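**List:** holster-makers
**Subject:** Re: Re: Wet molding time and retention on 8 oz. veg tan
**Date:** 8/4/18

> I've been getting mixed results on retention. Same leather, same press,
> same mold, and one holster comes out tight while the next one lets the
> gun slide out when I turn it over. I soak until the bubbles stop, then
> press for an hour. Is it the soak or the press? Also, has anyone tried
> the Cimotach finish over dye? It stayed tacky on me for two days.

Taking the soak first. "Until the bubbles stop" is not a fixed point. A piece from the belly takes up water faster than one from the shoulder, so two blanks pulled at the same moment can be carrying different amounts. I weigh mine. Dry weight goes on the back in pencil, and the wet piece gets cased in a plastic bag overnight before it goes near the press. If the surface still looks dark when it comes out of the bag, leave it on the bench until the color starts to come back. Leather pressed too wet takes the shape nicely and then relaxes as it dries.

An hour in the press is more than enough. I stopped at 6 minutes with the Haltareo press and saw no difference past that. What does matter is the boning afterward. The press gives you the general outline, but retention on an open-top holster comes from the trigger guard and the ejection port, and those need to be worked in by hand with a smooth tool while the leather is firm but still damp. Go back over the trigger guard a second time once the edges have begun to lighten.

Check your mold too. The Clolto blue molds from the first run are slightly undersize at the slide compared with the later ones. The part number is stamped on the butt: 1063 is the early one, 3387 is the replacement. If you have both on the shelf and grab whichever is closer, that alone would account for one tight and one loose. A strip of masking tape along each side of the slide brings them close enough to each other.

On drying – no oven above 120 F. I run a box with a small fan and a light bulb and leave the mold in until the outside is dry to the touch, then pull it and let the holster finish on its own. Pulling it early will cost you the shape around the muzzle.

As for Cimotach, mine stayed tacky as well when I put it on over oil dye that hadn't been buffed. Buff until the rag comes away clean, then two thin coats. Wiping it on heavy and hoping is what gives you the two-day tack. I went back to Siriwan resin cut half and half with water for anything worn inside the waistband, and it holds up fine to sweat. Hang the pieces so that both faces get air. Flat on a table, the back side always lags.

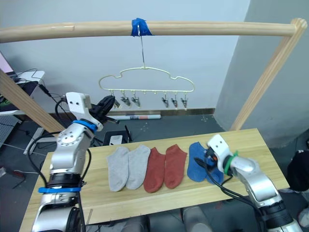
*Clip hanger on a wood rod, wire hook taped in place.*

Thread is a separate question, but you mentioned it in your first post. I use size 277 on top and 207 in the bobbin, with stitching close to the mold line. Stitch too far out and no amount of boning will tighten it.

Archive message 851 has the earlier discussion on casing, with weights.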